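Subbarao Nambiar has specified small storage furniture for workshops and shared offices for 19 years, first at Tuletti and now at Wimell, where he sets the requirements for low cabinets. He met with us in May to talk about a piece of furniture that gets little attention in print: the three-drawer metal cabinet that stands out in the middle of a room and is used from the top and the front.

His first point concerned the top. Buyers tend to look at drawer volume, he said, and then spend the next several years using the top surface more than any drawer. "A top that sits flush with the sides gives you nothing to hold when you shift the cabinet. A small overhang gives you a grip and it keeps drips off the drawer fronts. I ask for an overhang on all sides, even on the side that is supposed to face a wall, because the cabinet will be turned at some point."

He prefers a plain gray finish, neither polished nor textured. Textured paint holds dust and is slow to wipe. A polished surface shows every mark. He also advises keeping the top nearly clear, with one small dish toward the back for whatever comes out of people's pockets. 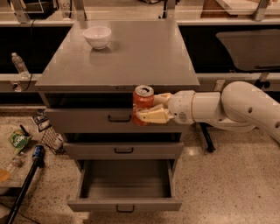
Gray drawer cabinet with the bottom drawer open and a small white bowl on top.

Between the top and the first drawer, many cabinets of this kind have an open space. Nambiar considers it the most misused part. It is dark, it has no front, and flat things pushed to the back of it stay there. He recommends one category of item only, such as trays or paper pads, and a rule that nothing goes in deeper than a hand can reach without bending down.

On handles he was specific. He wants a curved pull, dark against a light front, fixed at the center. A center pull loads both slides evenly. On one product line he had samples cycled 500 times with the pull moved toward one side, and the slides on the far side began to bind well before the end. "You can feel it before you can measure it. The drawer starts to steer."

Sânziana Bucur, who plans fit-outs at Lerkholm and joined us for the second half of the conversation, took up the question of what goes where. Her method is to assign drawers by weight first and by frequency of use second. Cans, bottles and other drinks go in the bottom drawer. Paper goods and packets go in the middle. The top drawer is for small tools and cutlery.

"People object that the bottom drawer is the least convenient," she said. "It is. But full cans are dense, and a top drawer loaded with them and pulled all the way out will move the center of gravity past the front feet on a light cabinet. Put the mass low and open one drawer at a time."

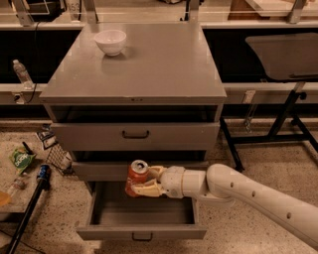

A red soda can held upright over the open bottom drawer.

She stores cans standing up if the drawer height allows it. A can on its side rolls each time the drawer is moved, and it takes more floor area than one on its base. In a shallow drawer the clearance has to be checked with the drawer closed, as the rail of the drawer above may sit lower than expected. She allows a gap of 5 millimeters and accepts no less.

Nambiar agreed on the clearance but would add a thin liner. Bare sheet metal is slick, and a single can in an otherwise empty drawer will slide to the back when the drawer is shut hard. He has used a ribbed mat from Khondokar, cut to size, and replaces it when the edges curl. 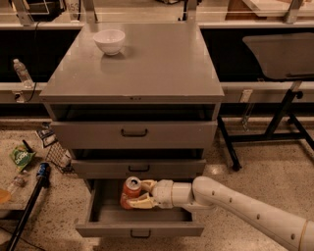 Both of them regard full extension as the feature worth paying for on the lowest drawer. With a partial slide, the back third is reached by feel, and stock there goes out of date. With a full slide, the whole interior can be seen from a standing position. The cost is floor space in front, which has to be kept clear for the length of the drawer plus room to stand.

Bucur's last remark was about floors. Terrazzo and similar hard floors are seldom as level as they look, and a cabinet that rocks slightly will let its drawers drift open. She levels each one with the drawers empty, loads it, and checks it again the following morning.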